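Bulludcombe Homewares Asks Shoppers to Doubt the Table Setting

BULLUDCOMBE, July 2022 - Damasceno, the Bulludcombe tableware shop, today released its buying notes on black dinnerware, and they aren't the love letter the trade might have expected. After years of being told that a dark plate makes any supper look like a restaurant meal, the shop set out to see how much of that holds up in an ordinary kitchen. Some of it does. A good deal of it doesn't.

The notes cover 11 sets of round black plates from the shop's own shelves, including its two best sellers, Utent and Damel. Each set was used at home by members of the staff for seven weeks, with regular food, regular forks and whatever placemats were already in the drawer. No stylist was hired.

"We sell these plates, so take our opinion with salt," the shop says in its introduction. "But we were tired of reading that black hides everything. Black hides soy sauce. It does not hide flour, hard water, salt, lint from a dish towel or the gray marks a cheap knife leaves behind."

The shop is just as doubtful about shine. A glossy plate picks up every lamp in the room, and shoppers who like the look under store lighting are urged to carry one over to the window before they pay. Matte glazes avoid the glare but showed knife marks sooner in most of the sets. The notes decline to name a winner.
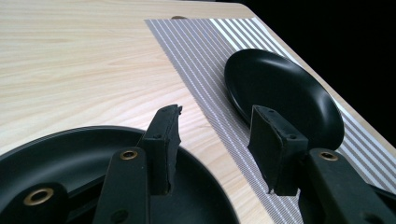 Size gets the longest section. Sets are usually sold with a large dinner plate and a smaller one for salad or bread, and the shop questions whether most homes need equal numbers of each. In the staff kitchens the small plates came out at breakfast, lunch and late at night, while the big ones sat in the cupboard until dinner. Damasceno will now sell the two sizes separately in both lines, a change customers have been asking for and the shop admits it put off too long.

Placemats come in for some hard words too. Striped mats are often pushed as the natural partner for plain dark plates, and the shop agrees they look fine together. It is less sure about the claim that a mat protects the table. Thin woven mats slid on polished wood, let spills through and did little under a plate straight from the oven. "Buy one if you like the stripes," the notes say. "If you want to save the table, buy a trivet."

A raised rim, on the other hand, earned its keep. Peas stayed put, gravy stayed put, and the plates were easier to pick up with wet hands. The shop had assumed rims were mostly for show and says so in print.

The notes run to 13 pages and are free at the counter. The first printing is 351 copies, and the shop doubts it will need a second. Staff will look at the same plates again in October, when they will have been through the dishwasher a good many more times - the part of the story that product tags tend to leave out.

About Damasceno
Damasceno sells plates, bowls, glassware and table linens from its shop in Bulludcombe. The Utent and Damel lines are available in the store only.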